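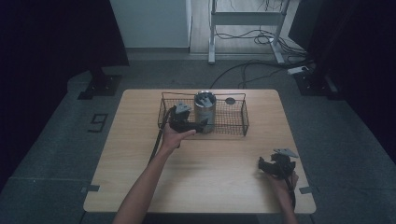

1/ Planning a budget for hand-held grippers

We're pricing a second station for next year, so I went back through what the first one cost. Posting it in pieces. Prices are US dollars, before shipping.

2/ The pair of grippers was $1,598 from Trelex. That's left and right together. Lodhi quoted us per hand and the total came out higher, with a longer wait. If you're comparing quotes, check whether the number is for one or two before you send it to anyone.

3/ Cables were their own line and I missed them the first time. Each gripper has one hanging off it, and they need enough length for an arm to reach across the table without pulling. Ours are the longer ones from Plindeck, $70 each. I'm putting a spare in the new budget.

4/ The table was $345. Light wood, rounded corners. You can go cheaper. I would measure the carpeted area first, and leave room behind it for stands, power strips and all the cable that ends up on the floor.

5/ Things to pick up cost almost nothing. A wire-mesh basket and a steel tumbler will keep two hands busy for a long time. I don't ask for quotes on these, they go under supplies.

6/ Finger pads are the part I'd plan for. I had them down as a one-time purchase and that was wrong. Look at the top edges. 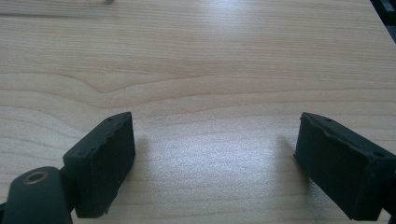 Marianna Stępień
March 4, 2022

7/ Ragged along the rim on both pads, and the faces are dusty. A replacement set is $49. I've moved pads from equipment to consumables, so they get reordered without a new approval every time.

8/ Someone asked about Grimard pads. They're cheaper, but the mounting holes didn't match ours and the adapter ate the difference. Ask for a drawing with the hole spacing before you order.

9/ The plan right now is one more pair, cables plus a spare, one table, and pads for the year. The request goes in before June. Lights and curtains are still open – I need to know which room we're getting first.

10/ If you buy pads in bulk, I'd like to hear what discount you got and how many sets it took to get it. Replies are open.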